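Home Forum Arms and grippers Teaching by hand Ask Log in

Small arm pushes the slipper away when it replays my demonstration

Sulastri Khoo

Hello everybody. I teach a small servo arm to put a pair of slippers on a little two-tier rack. I use remote control: I move a leader arm with my hand and the follower arm copies it. I recorded 19 demonstrations, and in replay the gripper often comes too low and pushes the slipper along the table. I start with the one that lies farther back, and I go for the heel, as you can see. Is it better to take it by the strap? Or do I simply need more recordings?
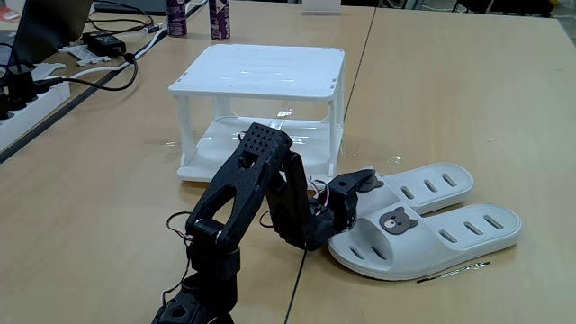 Answers sorted by votes

Purba

I would not record more yet. First look at the height of your leader arm. When I had the same problem, the two arms did not have the same zero position, and the follower was always a little lower than my hand. Put both arms in the rest pose, calibrate again, and replay one old recording with nothing on the table. If the gripper touches the wood, you have found it.

About heel or strap: both can work, but please choose one and keep it in all demonstrations. If you mix them, the arm will go to a place between the two. The strap is thinner, so the fingers do not need to open so wide. Open them early, stop for a moment in front of the strap, then go in slowly.

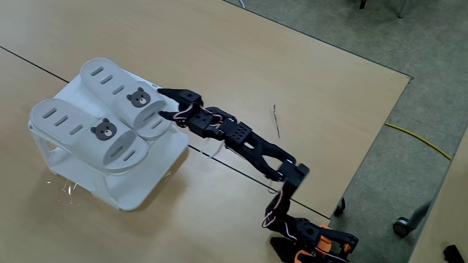
Also practice the release. Many people open the fingers and pull back in one movement, and the slipper comes back with the arm. I open, wait, and only then move away – it looks boring in the recording but it helps a lot. When the calibration is good, delete the old 19 and make 20 new ones. Change the start position of the slippers a little each time, and do not move the rack until it works.

Renda

More data. I have 325 for one towel and it is still not perfect.

Bredetus

I agree with Purba about the zero position. Check the screws of the shoulder servo too – mine became loose after one evening.

Last updated: December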